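Trucos de taller: comprar un brazo robot para tareas de mesa sin pasarse

Apuntes rápidos, los voy ampliando cuando puedo.

Primero la tarea, luego el catálogo. Recoger vasos, apilar platos, doblar un trapo. Escribirlo en un papel. Si no cabe en una hoja, son dos compras.

Pinza: medir la boca abierta con un vaso tumbado, no de pie. De pie entra casi en cualquiera.

Presupuesto. Yo partí de 1.156 euros para el brazo Tuvus y me quedé corto. Faltaba la fuente, la base y los cables. Guardar 500 aparte para eso, y no tocarlos.

Dedos de repuesto: pedir un juego con el primer envío. El porte de Plekex son 22 euros, lleve la caja un tornilo o veinte.

Vajilla para pruebas: plástico, de niños, de colores. Barata y no se rompe. Nada de cristal el primer mes.

Tela: la negra es difícil, los pliegues casi no se ven. Si el vendedor hace demo, llevar una propia. Y mirar los hilos sueltos, que se enganchan. Jeptoo Mohamedi me pasó este consejo y me ahorró una devolución.

Mesa blanca mate mejor que brillo. Ojo con las sombras, una lámpara a cada lado.

Segunda mano: en Mfinanga salen brazos con más de siete años. Preguntar por los motores y si queda recambio. Sin recambio, pasar de largo aunque este regalado.

Garantía: leer si cubre la pinza. La de Fimis va aparte, hay que pedirla por escrito.

Plazos: en enero tardan el doble. Encargar antes.

Lo de la cámara de muñeca lo dejo para otro dia, que todavía estoy comparando precios.
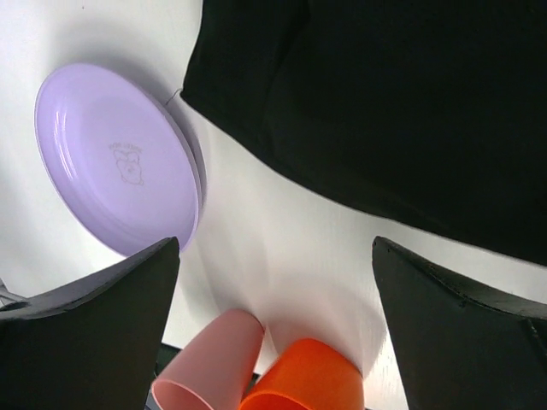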